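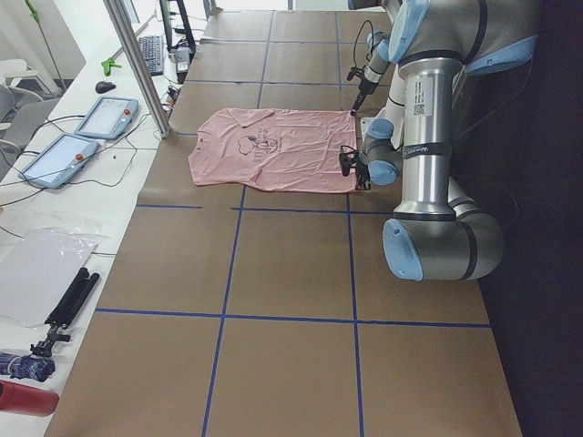

Folding t-shirts flat, the quick way

Needs one big flat surface and a few minutes. Bed works, table is better. Mattress sinks in the middle and your creases wander off.

This is the fold we use for the Tidwood swap rail. 84 shirts last April, all sizes, two tables. Works for a drawer at home too, just smaller piles.

Before you start

Shirt has to be clean and fully dry. Even a bit damp at the collar and the whole pile smells by the weekend.

Cover the table if it's rough. An old sheet, cardboard, anything that won't snag. Tape it down or it slides around with the shirt.

Want them all the same size? Mark a couple of lines on the table with tape and fold to the lines. Any tape you can see. Takes a minute, saves a lot of fiddling when the pile gets tall.

Step 1 – lay it out

Print side down if you want the print showing at the end. Print up is fine for laying it out and checking for stains first, then flip.

Lay it sideways if the table is narrow. Collar to one side, hem to the other. Doesn't change the fold.

Step 2 – get the wrinkles out

Take both corners of the hem, one in each hand. Pull gently away from the collar. Gently! Old cotton stretches and then the hem goes wavy for good.

Let go, smooth from the middle out with flat hands. Sleeves last, they bunch up underneath. Check the seam under each arm, thats where the lump usually is.

Small wrinkles are ok. You're not ironing.

Step 3 – sides in

Fold one side in toward the middle, from the shoulder straight down to the hem. Sleeve comes with it. Turn the sleeve back on itself so it lies flat and doesn't poke out.

Same on the other side. You should have a long strip, same width top to bottom. If it's wider at the hem, open that side and do it again – it won't fix itself later.

Step 4 – up and up again

Hem up to just below the collar. Smooth. Fold in half once more. For a shallow drawer do thirds so it stands on its edge.

Turn it over. Print should be on top.

Kids' sizes

Skip the last fold on the really small ones, they turn into a ball. Sides in, one fold up, done.

Thick prints

Big rubbery prints crack if you crease them hard. Move the fold an inch or so either way, and dont press down on it. Never stack these near a heater, the prints stick to each other.

Stacking

Piles of 5, no more. Taller ones lean over and you end up refolding the lot. Alternate the thick edge left and right so the pile stays level. Heavy shirts at the bottom.

Storing more than a season? Box with a lid, somewhere dry, size written on the short end so you can read it on the shelf.

Long sleeves need a different step 3, will add that when I get a chance.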